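Handout for lecture 6 – Water use in small households
Updated 1 November 2020. Please bring it to the seminar, I will not print extra copies.

## 1. What we measure when we say "use"

Last time we spoke about supply, so the water until it reaches the street. Today we go inside the house. In the reading you will meet three words which students often mix:

- **Withdrawal** – water taken from a river, lake or well.
- **Delivery** – water which passes the meter of the customer.
- **Consumption** – the part which does not come back to the sewer, for example water on the garden.

Many newspaper articles write "consumption" when they mean delivery. In your essays I ask you to keep them apart. If a source is not clear, write "delivery (source says consumption)".

## 2. The Whiteley data

The class data set comes from Whiteley, a town of 1,276 metered homes. The meters are read once a month. We have no hourly values, and therefore we cannot say anything about morning or evening peaks from this table. Please do not try, last year several essays did.

July is the highest month in every year of the table. Before you explain this with showers and washing, look at the column for garden size. Homes without a garden are almost flat over the year.

One home shows a delivery nine times higher than its neighbors. It is marked in the file. You may leave it out, but then you must say so in the text and give the median with and without it.

## 3. Price and habit

The town of Wevitz changed from a flat fee to a price per cubic meter. Delivery fell in the first year and then rose again a little. There are two common explanations:

1. People forgot the new price when the bills became normal for them.
2. People repaired old leaks in the first year, and this can be done only once.

The second one would explain the fall but it does not explain the rise. I prefer a mix of both – you are free to disagree, with arguments.

**Price elasticity**, short version: percent change in quantity divided by percent change in price. For indoor water it is usually small, for outdoor water it is larger. The sign is negative and many students lose it on the way.

## 4. Fixtures

For indoor use we divide by fixture: toilet, shower, washing machine, faucets, leaks. The faucet share is difficult to estimate. It is made of many short uses, and the person often does not open the handle fully. The flow printed on a package is a maximum, so if you multiply it by minutes you get too much.

With two handles the user mixes hot and cold by hand, and the water which runs during the mixing should be counted as faucet use also when it is not used for anything.

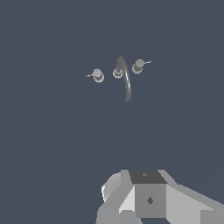
A reader of the earlier version of this handout, Siketti, objected that mixing water should stand in its own category, as it depends on the length of the pipe from the heater and very little on the faucet. I find this a fair point. For our exercise we keep it under faucets, but you can separate it if you show your assumption.

## 5. Exercise

Use the sheet "Flumance" (tab 2). A household has a yearly delivery of 100 cubic meters.

a. Divide it by fixture with the shares from the reading.
b. Change the faucet share up and down by one quarter. What happens with the rest?
c. Write one paragraph on which share you trust least.

Rounding: whole cubic meters are enough.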